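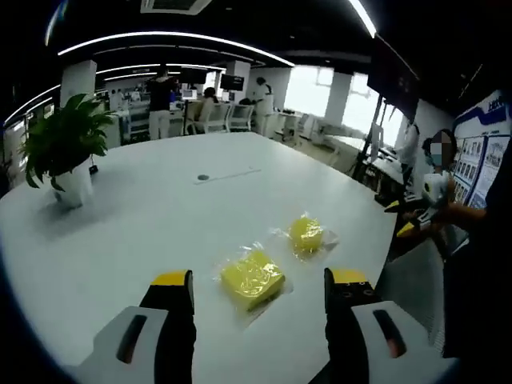 Get It in Your Hand First: The Paucar Gripper, Built on Borrowed Bench Time

Villden, upstairs, early evening. Coffee gone cold. The argument is over a screw.

More exactly, over whether the screw should go in from the front or the back. From the front you can reach it with a normal driver. From the back it looks nicer and takes the skin off your knuckle. Front wins. Took 10 minutes.

Welcome to the Paucar build, the hand-held gripper project that has been eating evenings at the Villden shared workshop since October. No motors in the thing. You hold it, you squeeze, two fingers close on whatever you were aiming at. The smart part comes later, when the same fingers go on an arm and the arm has to do what your hand did. For now you are the arm.

Why build the hand before the arm? Money, mostly. The parts for one gripper came to $130, and that includes a set of springs nobody liked. An arm costs a lot more than that, and a bad finger on a good arm is still a bad finger. So the group builds cheap, squeezes things, swears a bit, goes back to the printer.

The printer. One machine, shared with everybody else in the building who wants a plant hook or a phone stand. There's a sign-up sheet. A full set of finger parts takes up to 24 hours if you are fussy about the layers, and the group got fussy after the first set snapped at the base. Same spot, both sides. The fix was a thicker root and a rounder corner, and a print turned on its side so the layers don't run straight across the bend. Ugly underneath. Holds.

Then the trigger. First version came from a garden sprayer, more or less. Good feel, terrible travel: half the squeeze did nothing and then the fingers slammed shut. Version two has a longer lever and a softer spring, and a stop so you can't crush what you're holding. A seperate stop keeps the fingers from opening past the point where they bind. Somebody left that one out on a spare gripper and it jammed wide open for a whole evening. Lesson learned. Written on the wall in marker, too.

What do you grab? Soft stuff first. Sponges are great, they forgive everything. Bagged things are harder, the wrap slides over what's inside and you end up with a pinch of bag and nothing else. Then cups, tape rolls, pens. Pens are mean. A pen lying flat on a hard table will beat a gripper with thick tips every time, so the tips got thinner, then too thin, then about right. 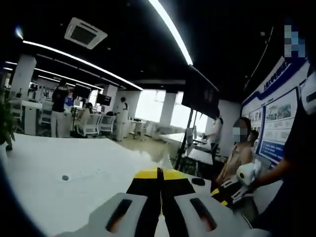
Finger pads turned out to be the slow part. Everyone figured the trigger would be, and the trigger was done in a week. Pads, no. Too hard and a cup spins out of the grip. Too soft and they fold at the edge. The two now on the bench gripper are gray, each with a long dark slot near the lower end, and there's a narrow gap between them down the middle. That gap gets a lot of attention. Let it drift wider on one end and small things slip through; pull it tight and the pads rub, and you feel it in the trigger before you see anything wrong. The group sets it by eye, then by feel, then argues, then sets it again.

A second shop, Dolside, over in Samholm, is building from the same drawings. Different springs, different printer, its own opinions about screws. The two groups swap parts by mail. A Dolside finger is supposed to drop straight onto a Villden body and it almost does. A little sanding. The drawings say one thing and each printer says another, so the latest set has looser holes and a note in capital letters about checking them with a drill bit before you glue anything. Please do that.

If you want to try it at home, start with the lever. Cut it out of cardboard, pin it, squeeze it a few hundred times while the TV is on. You'll know quick if your hand hates it. Print the fingers last. Buy more springs then you think you need, they fly, and they always fly under the fridge.

Next on the list at Villden is a wrist mount, so the same fingers can come off the handle and go on an arm without a full rebuild. There's a sketch. There's a bag of bolts in the wrong length. The printer is booked until tomorrow night.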